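Search docs
Type to search
Clear

Tags: Data cards, Goal setting, Performance reviews, Team management

# Pliltley Team Goals Set

Goal statements written by work teams, with the check-in notes that followed them. Released 28/10/2025.

## What is in it

The set holds 154 goal statements from 36 teams at two firms, Dosero and Herier. Each statement was written by a team at the start of a goal cycle and entered in the firm's own review tool. We copied the text as written, took out names and client details, and added labels.

Both firms let teams write goals in their own words, so length and style vary a lot. The longest statements run to the 300-word limit of the form. Some are a single line with a number in it.

## Files

- `goals.csv` – one row per goal statement
- `checkins.csv` – one row per check-in note, linked by `goal_id`
- `teams.csv` – team size band, department, remote or on site
- `labels.md` – the guide the labelers worked from
- `media/` – pictures used in this README

## Fields in goals.csv

`goal_id` is a plain integer. It has no meaning beyond the order of entry.

`text` is the statement after cleanup. Removed names are replaced by `[NAME]`, removed clients by `[CLIENT]`.

`owner_type` is `shared`, `split` or `lead`. Shared means the whole team answers for the result. Split means the goal is broken into personal parts. Lead means one person reports on it, even if others do the work.

`measure` is the target as stated. Blank if the team gave none. A blank is a real value here, so please don't fill it in.

`outcome` is `met`, `partly`, `missed` or `dropped`. It comes from the team's own closing note – we did not check it against other records.

## Labeling

Every statement was labeled by 2 people working apart. Where they disagreed, they talked it over and the agreed label was kept. The first labels are in `owner_type_a` and `owner_type_b` if you want to work out agreement yourself.

Most of the trouble was between `shared` and `lead`. Teams at Herier often write "we will" and then name one person in the measure. We labeled those `lead`.

## Known problems

- Dosero changed its form in August. Goals entered before that have no separate box for the measure, so we pulled it from the text by hand.
- Dropped goals are probably undercounted. A team that disbanded may never have closed its goals.
- The set is in English only.
- Sales teams are over-represented at both firms. 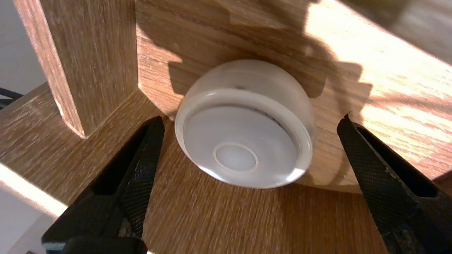
*Translucent white cup on its side, between two black gripper fingers.*

## Use

You may use the set for research and for teaching. Do not use it to score or rank real employees. Do not try to work out who wrote a statement.

To load it, read the CSV files as UTF-8. Line breaks inside `text` are kept and the field is quoted, so a line-by-line reader will split rows in the wrong place.

## Changes

1.1 – fixed wrong `goal_id` links in `checkins.csv`, added `labels.md`

1.0 – first release

Related items

- Ticona Check-in Notes: data card
- Ticona Check-in Notes: labeling guide
- Writing a measure for a shared goal
- Meeting agenda templates for team leads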